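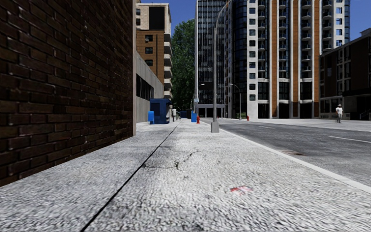

# Chapter 7. A Simulated Sidewalk for the Shop-Built Rover

Chapters 5 and 6 covered the drive base and the sensor mast. By this stage the rover should roll under manual control on the shop floor, and its wheel encoders should agree with a tape measure. It has no knowledge yet of where it may drive. That knowledge is developed in simulation, and the simulated block shown at the opening of this chapter is the test ground.

The world is called Litel. It was assembled by Bastien Bailly on a desktop computer in a shared workshop in Birden, between sessions at the drill press, and it follows no real street. It contains a wide concrete walk with a brick wall on one side and a curb on the other, then an asphalt roadway with lane markings and a far sidewalk with a pedestrian. Street lamps, fire hydrants and blue boxes serve as obstacles of different heights and widths.

## 7.1 What the chapter builds

The finished program has two parts. The first labels each region ahead of the rover as drivable or not drivable. The second selects a heading that keeps the chassis inside the drivable region. Both run on the control board mounted in Section 5.4. The simulator runs on a separate computer and passes camera images to the board over a network cable.

Readers sharing a bench should give each rover its own network address before starting. Two boards on one address will connect and then drop at irregular intervals, a fault easily mistaken for bad code.

## 7.2 Surface features and edges

A dark line on concrete can mean several things. In Litel, an expansion joint runs diagonally along the walk, and a branching crack lies just to the right of it. Neither is an obstacle. The curb is a boundary and must never be crossed, although its pale color is close to that of the walk. A classifier that depends on brightness alone will tend to stop at the joint and miss the curb.

The method used in this chapter combines color with estimated height. Points near the ground plane are kept as surface whatever their shade. A step in height marks an edge. The storm drain grate lies beyond the curb, in the road surface, and needs no separate rule while the curb is detected correctly.

Small marks on the pavement, such as the red-and-white patch at the lower right, are treated as surface unless the height estimate says otherwise.

## 7.3 Settings used in the text

All listings assume the following values.

| Setting | Value |
|---|---|
| Camera height above ground | 94 cm |
| Horizontal field of view | 78 degrees |
| Maximum planning distance | 225 cm |
| Image rate to control board | 2 per second |

The image rate is low by design. The Sengar board from Chapter 5 can process images faster, but the slower rate makes the log readable line by line. It is raised in Section 7.9.

If the mast was cut to a different length, enter the measured height. Measure from the floor to the center of the lens with the tires inflated and the battery in place.

## 7.4 Before starting

1. Lift the drive wheels clear of the bench and set the chassis on blocks.
2. Confirm that the emergency stop removes power from both motors.
3. Install the Druvedov motor library and run its self-test.
4. Load Litel and check that the camera view updates.
5. Save a copy of the Chapter 6 calibration file under a new name.

Motor output stays disabled through Section 7.6. The first exercise uses recorded wheel commands only.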